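# Collector FAQ: hand-held gripper sessions, small items

Maintained by Kelly Medeiros for the Vikness collection group. Applies to two-handed sorting tasks recorded in homes.

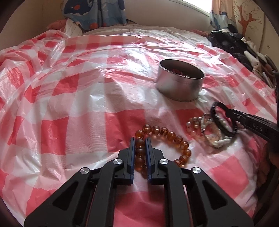 ## Scope

### Which tasks does this page cover?

Tasks where both hands hold a gripper and the objects are small, flexible or both: jewelry, cords, keys, hair ties, buttons. Dishes and laundry have their own pages. The jewelry task is the one most people ask about, so most answers below use it.

### What counts as one example?

One example is a single recording from the moment both grippers enter the work area to the moment both leave it. In the jewelry task it should contain at least one item picked up, moved and released. A recording that stops while something is still in the fingers is kept, but it goes in the partial folder and is not used for the main training set.

### How many examples do you need from one home?

The target is 108 usable examples per home for each task. Past that point the gain from the same room drops quickly, and we would prefer that you move to a new surface or a new home. The full jewelry set is planned at 900 examples.

## Setting up

### Does the surface have to be a table?

No. Beds, sofas, rugs and counters are all accepted. A bed gives under the fingers, and the policy needs to see that. Write the surface type in the session sheet using the short list (bed, table, floor, counter, other).

### Are patterned or shiny covers allowed?

Yes. A gingham plastic sheet is harder for the vision model than plain gray cloth, and sheets like that are common in homes. Wrinkles are fine too. Do not smooth the cover between examples unless a fold is deep enough to hide an item completely.

### Should I clear the background?

Leave bedding, clothes and curtains where they are. Remove only mail, screens, family photos and anything with a name or address on it. If you are unsure about an object, take it out of view.

### What about windows?

Daylight in view is acceptable. Before starting, check one short test clip. If beads and metal parts wash out to plain white, change your position or partly close the curtain. Do not change the lighting in the middle of an example.

### Which items should I lay out?

Mix types. A good layout has at least one beaded strand, one item with a metal clasp and one stiff ring or band. These fail in different ways:

- Beaded strands sag on both sides of the grip and can slide through the fingers.
- Clasps catch on neighboring items.
- Ridged bands roll, and are often easier to hook from inside than to pinch.

Let items touch or overlap in about half of the layouts. A container may be placed within reach, open or closed. Note which in the sheet.

## Recording

### Where should I grip a strand?

Anywhere a person would. Benedikt Kasten asked early on for grips near the clasp only, and that rule has been dropped. We now want the grip point spread along the whole strand. Close the fingers until the beads are held, then stop. Squeezing harder adds nothing and wears the pads.

### Is hooking an item with one finger a valid pick?

Yes, for rings, bands and closed loops. Record it as "hook" in the grip column. If you hook first and then close the fingers, record "hook, then pinch."

### Do both grippers need to be working at once?

Not all the time. Natural timing is best. One hand may hold a strand while the other lifts a band off the pile. If one hand has nothing to do, keep it in the work area and still - do not park it behind your back, as tracking is lost and the example has to be dropped.

### How fast should I move?

Slower than bare hands, at a pace you can hold for a full session. Pause for a moment after each grip and before each release. Teófilo Mamani segments the recordings by finger opening, and these pauses make his cuts cleaner.

### I dropped an item. Do I start over?

No. Pick it up and continue. Recoveries are useful and we have too few of them. Start over only if the item lands outside the work area or if you had to touch it with your hand.

### Can I reset the layout the same way each time?

Please do not. Lift everything, shuffle it and put it back down. In the April review, 11 examples in a row from one home had nearly the same layout, and all but the first were given low weight.

## Equipment

### How often do the finger pads need checking?

Before each session and at the midpoint. Wipe them with a dry cloth. Replace a pad when the texture is worn smooth or an edge has started to lift. Change left and right together.

### The fingers no longer close evenly. What should I do?

Check the screws at the pivot points first. They should be snug but the arms should still move freely. If the fingers still meet off-center, stop collecting and send the unit to Heloísa Vasconcelos at the Aguiar bench. Do not adjust the linkage yourself. Mark every example from that session "check grip" in the sheet.

### Do I need to calibrate again after changing pads?

Yes. Run the open-close routine 2 times with nothing in the fingers, then upload the calibration file with the session.

## After the session

### What happens to my recordings?

They go through three steps:

1. An automatic check for lost tracking, missing frames and clock drift between the two grippers.
2. A manual pass for privacy. Anything identifying is blurred or the example is deleted.
3. Segmenting and labeling, where each pick, move and release gets a start and end time.

### Why was my example rejected?

The reason code is in the last column of the returned sheet. The usual ones are T (tracking lost), H (bare hand touched an item) and L (layout repeated). Questions about a code go to Dirceu Portela. Include the session number.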